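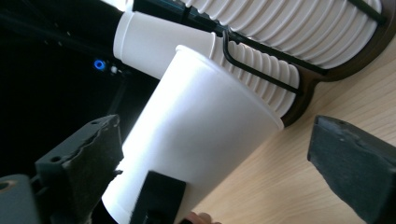
Figure 1. Cup task, view from the hand-held gripper: paper cup between the fingers, nested stack and wire-railed holder behind.

Folard Manipulation Data Project
Progress report to Lorente, second reporting period
Prepared by Nicanor Carrasco, project lead

1. Status

The project is on schedule for collection and behind schedule for labeling. Collection of demonstrations for the cup task is complete to the level agreed in the work plan. Collection for the lid and tray tasks has started. The first policy trained on cup data has been run on the bench arm, and the results are given in section 5. No change to the total budget is requested. One transfer between budget lines is requested in section 8.

2. Work plan items covered by this report

2.1 Complete the cup task set at the first site.
2.2 Freeze the file format and the acceptance rules.
2.3 Train and test a baseline policy.
2.4 Open the second site.

Items 2.1 and 2.2 are closed. Item 2.3 is closed for the baseline and open for the revised version. Item 2.4 is open. The lease is signed and the benches are ordered.

3. Collection

Demonstrations are recorded with hand-held grippers that have the same finger geometry as the gripper on the bench arm. The operator holds the tool and performs the task directly. Camera video, finger opening and tool pose are written to one file per demonstration. No arm is in use during collection, so an operator can move between task stations in a few minutes.

The cup task is defined as follows. The operator starts with the tool open and clear of the holder, approaches the stack, grips one cup and separates it, and brings it to the target position for that session. The demonstration ends when the tool is open and has moved away from the cup. Each session has a written target and a written start position for the holder. Operators are told to work at a normal pace and not to correct a poor grip by shaking the cup.

We accepted 272 demonstrations of the cup task in this period. A further 57 were rejected. Rejected files are kept in a separate directory with the reason code, as Lorente asked after the first report. The reason codes, in order of frequency, are:

Tool pose lost during part of the demonstration
More than one cup separated from the stack
Operator's free hand used to steady the cup or the tool
Start position not as written
File incomplete

Pose loss is the main cost. It happens when the operator turns the tool so that the camera looks into a dark or plain part of the room for a second or more. Two changes were made in the middle of the period. Session plans now limit how far the tool may be tilted at the end of the approach, and printed texture sheets were put up along one side of the work area. Pose loss became less frequent after these changes. We have not separated the effect of one from the effect of the other and do not plan to.

The second code has a simple cause. Cups packed tightly in a full sleeve stick to each other. We considered loosening the stack before each session and decided against it, as the bench arm will have to deal with the same stacks. Files in which two cups come away are still rejected for the baseline set. They will be used later as examples of failure, under item 3.2 of the work plan.

4. Format and acceptance rules

The format was frozen in September. It is written up in the Skalar format note, revision B, which was sent with the last invoice. The main points for anyone reading the data are these.

Video and pose have separate clocks. The offset is measured at the start of each session and stored in the session header. It is not applied to the files. Users must apply it themselves, and the loader supplied with the data does so by default.

Finger opening is stored in millimeters between the pad faces, with zero taken at closed contact on the day of the session. Pad wear moves this zero. For paper cups the shift matters, since the difference between a firm hold and a crushed wall is small. The zero is therefore taken again at every session start and after any change of pads.

Acceptance is done by one reviewer who did not record the file. In cases of doubt the file is rejected. We tried a second review of all files for one week and dropped it. The two reviewers disagreed mainly on whether the end position had been met, and this was settled by adding a tolerance to the written target.

5. Baseline policy

The baseline was trained on the accepted cup files only. It was tested on the bench arm with the holder in positions that occur in the training data and in positions that do not. A trial counts as a success if one cup, and only one, is placed at the target without visible damage to the wall or rim.

In 114 trials with known holder positions the policy was usable, meaning that it met the threshold in the work plan. With new holder positions it did not meet the threshold. The full trial sheets are in annex A and should be read with the notes, as several early trials were run with a camera exposure setting that differed from collection.

The failures fall into two groups.

In the first, the arm closes on the rim of the first cup and also catches the rim of the next one. This is the same error that operators make, and it occurs at a higher rate on the arm. From the tool camera the rims of a nested stack form a run of near-identical white bands, and the policy has little to go on in choosing the one to grip. White cups in strong side light make this harder, as the edge between neighboring rims fades on the lit side.

In the second, the approach is stopped by the holder. The wires stand close to the cups, and a wide finger has to pass them at a suitable angle. Operators solve this without thinking by rolling the wrist. The policy copies the roll in known positions and gets it wrong in new ones. More varied holder positions in the data should help, and the remaining sessions have been replanned on that basis.

A retrained version with varied positions will be tested in the next period. We do not expect it to remove the first group of failures.

6. Hardware

Five hand-held grippers are in service. One was out of use for part of the period with a cracked mounting block, which was reprinted and replaced on site.

The finger pads wear faster than planned. The material frays at the edges first, and then the face loses grip near the tip. Paper cups are light and forgiving in this respect, and a worn pad will still hold one. The lid task is less forgiving. We have asked Trodar for samples of a denser pad of the same thickness. If the thickness is the same, the new pads can be used without changing the finger geometry and the earlier files remain valid. If it is not, we will stay with the current material and change pads on a fixed schedule.

The arm-side gripper uses the same pads and will be changed over at the same time as the hand-held tools.

7. Labeling

Labeling is the item behind schedule. Each accepted file is to be marked with the start and end of the approach, the grip, the separation and the release. The grip and release can be found from the finger opening and are marked by script. The separation has to be marked by eye, and that takes longer than we allowed for. The fingers often hide the point where the cup leaves the stack, and the labeler has to step through the video several times.

Baseline training did not use these labels, so the delay has not held up section 5. It will hold up item 3.2 if it is not corrected. The options considered were:

Mark separation only to the nearest half second. This is fast and is accurate enough for sorting files, but not for training on failures.

Add a fixed side camera at the cup station. This would help with new files and do nothing for the existing ones.

Hire a second labeler for the coming period.

We have chosen the third option, with the first used as a fallback for files from the earliest sessions. The side camera remains possible for the tray task, where the contact point is also hidden.

8. Budget

Spending is within plan on all lines except consumables, which is over because of pad replacement. Travel is under, as the visit to the second site was combined with the lease signing. We request approval to move the unused part of the travel line to labeling staff. The amounts are in annex B. No other line is affected.

9. Risks

Supply of cups. The sleeves bought for the first site came from one batch. A change of supplier may change wall stiffness and how tightly the cups nest. We intend to mix at least two kinds of cup at the second site, and to record the kind in the session header.

Lighting. All accepted files come from one room. The second site has daylight on one side, and the policy has not been tested under it.

Operators. Two of the present operators leave at the end of the period. Replacements have been found and will record practice sessions - not counted toward the totals - before they are assigned to a station.

10. Next period

Complete the lid task set and begin regular sessions on the tray task.
Retest the cup policy with varied holder positions.
Decide on pad material once the Trodar samples have been measured.
Clear the labeling backlog for the cup task.
Install benches at the second site and run one trial session there.

Annexes A and B are sent separately. Questions on the trial sheets should be addressed to Nicanor Carrasco.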